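Scale Modeling II, handout 4: reading a kit before you cut it
3 min read

Instructor: Iwona Urbańczyk

Most of you brought the Zorkby floatplane, the 1/72 one, and most of you believe the box. I'd like you to stop. "New tooling" on a Zorkby lid has meant new decals more than once. Look for the date molded inside the fuselage halves and go by that.

Claims to be suspicious of:

- "Finely recessed panel lines." Drag a fingernail across the wing. If it catches like a trench, they are too deep for the scale.
- "268 parts." Subtract everything marked as unused. Krystyna Wróbel did this for her kit and was not impressed.
- "Suitable for beginners." The float struts say otherwise.
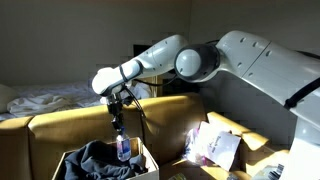

Arm, bottle and open box, over the couch.

Dry fit before glue, every time. Tape the wings on and look from the front. The instructions give no dihedral angle, and the tabs are sloppy enough to allow any angle you like. Leszek Krawczyk swears by the Dirkham jig. I have used one, and I still check with a card template.

Nose weight: the sheet says 12 grams. I don't trust it. Test with the floats taped on and the engine in place.
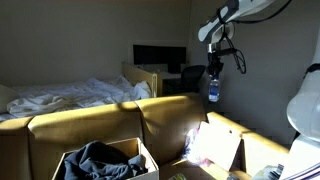
Page last changed: August

Resin replacements. Punusetti sells a cockpit for this kit that costs nearly what the kit does. With the canopy closed you'll see the seat back, maybe. Buy it if you want to, but don't tell me it's for accuracy.

For next time: read Zieliński on float rigging, the first 30 pages, and bring one claim you think is wrong.

We use cookies to remember your settings. Accept / Manage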